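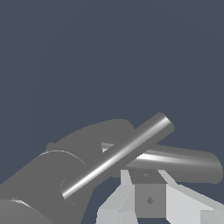 Vista de cerca en el simulador, con los dos cilindros metálicos cruzados.

¿Cómo grabo demostraciones por control remoto sin que el brazo tiemble?

Jovita Escobedo
¡Hola a todos! Llevo desde septiembre enseñándole a un brazo simulado a colocar piezas cilíndricas, moviéndolo yo con el mando, y estoy enganchadísima. Tengo 331 demostraciones guardadas con Hadon – un montón de tardes – pero al reproducirlas la muñeca vibra justo antes del agarre. Grabo a 60 Hz. ¿Filtro la señal del mando o repito las tomas? Dejo también una vista del brazo con la pinza suspendida sobre el suelo, por si alguien ve algo raro en la postura.

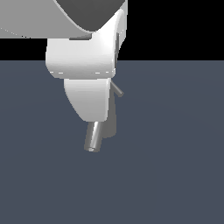 Merja Kokkonen
¡Qué buen proyecto! No repitas nada todavía. Mira primero si guardas la posición ordenada o la medida, que en Hadon son columnas distintas y mezclarlas da ese temblor. Si están bien, prueba un paso bajo a 9 Hz sobre la orden y reproduce 2 tomas, una lenta y otra rápida. Y baja la ganancia del mando en el último tramo, se nota muchísimo – yo la dejo a la mitad y la mano va suelta, da gusto.

Corkstead
A mí me pasaba igual y era el mando, que estaba viejo. Cámbialo.

Jovita Escobedo
¡Merja, eran las columnas! Grababa la medida y reproducía como si fuera la orden. Esta noche pruebo lo de la ganancia.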